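Laying up a small diesel boat: workshop tips

Most of the trouble people have in spring was put there in autumn. These are the jobs I do on our own boat, a 27-foot cabin cruiser with a single inboard, and on the two others I look after at Prultine. Allow a weekend if you haven't done it before.

Change the oil before lay-up. Old oil is acidic and will sit against the bearings all winter. Run the engine for twenty minutes first so it draws out easily through the dipstick tube. A cheap hand pump is fine. Write the engine hours on the new filter in marker pen — mine says 2133 at the moment — and you won't have to hunt for the logbook.

Fill the fuel tank to just under the top, leaving a little room for expansion. Less air means less condensation, and less condensation means less diesel bug. Add biocide before you fill so that it mixes. If you draw a sample off the bottom and it looks like cold tea, have the tank cleaned.

Raw water side next. Close the seacock, take the hose off the strainer and put the end in a bucket of antifreeze mix. Start the engine and let it pull the mix through until you see colour at the exhaust. Stop before the bucket runs dry. Then take the impeller out, bag it and tie the bag to the ignition key.
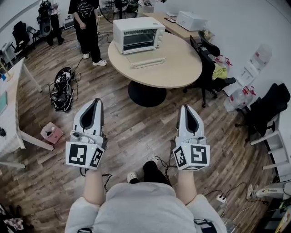

Hose clips are worth half an hour with a torch. Turn each one a little with a nut driver. If it crunches or the band has brown streaks near the screw, replace it. Use two clips on anything below the waterline, with the screws on opposite sides.

Batteries can stay aboard if they are fully charged and isolated. I take mine home. Yen-ting Tsang at the Bachmann yard leaves his on a small solar panel and has had seven years out of the same pair, so either way works. Wipe the terminals with a thin smear of petroleum jelly.

The toilet needs flushing with fresh water, then pumping dry. A cup of white vinegar left in the bowl overnight helps with scale. Don't use cooking oil on the seals, it goes sticky.

Cushions should be stood on edge so air gets round them. Prop the locker lids and the fridge door open. Take home anything in a tin, as the rims rust and mark the shelves.

Last of all, stick a list by the helm of everything you have closed, drained or removed. Mine is on masking tape. Seacock is at the top, in capitals.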